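Jewelry sorting day fills the hall at Siren House

Residents of Siren House spent an afternoon in June going through their old jewelry, and the building now plans to hold the event every year.

Organizer Azucena Manríquez said 40 people signed up for the session, which covered untangling chains, restringing beads and deciding what to pass on. Those who could not get downstairs were encouraged to sort at home and send their bags to the front desk.

"Most of us have one tin or drawer where everything ends up," Manríquez said. "You go in for a bracelet and pull out a knot."

Her advice was to lay a plastic sheet over the bed, tip out a little at a time, and keep cord bracelets away from fine metal chains. Roya Farahani, who has repaired jewelry for eight years, showed residents how to loosen a knot with two pins and a drop of baby oil.

Bracelets and beads at one of the home sorts, on a checked plastic sheet with a metal tin: 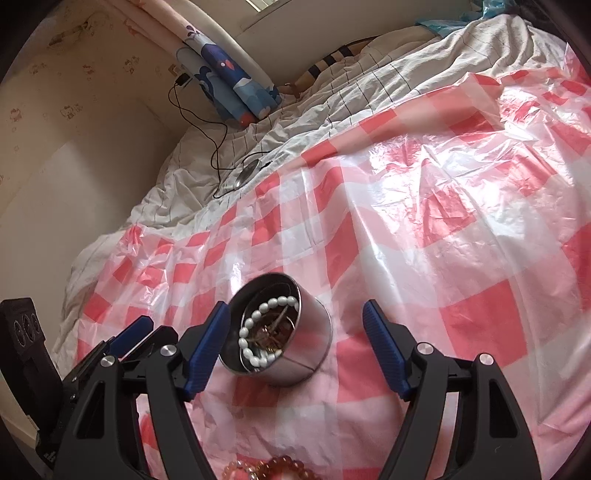
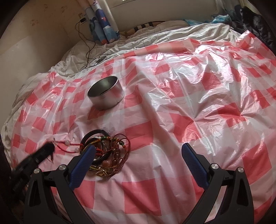

Items that residents no longer wanted were priced and sold the following week in the lobby. The sale raised $313, which will go toward new chairs for the reading room. Broken pieces are still being accepted for parts. Bags should be marked with a name and apartment number and left with Struan Halliday at the front desk.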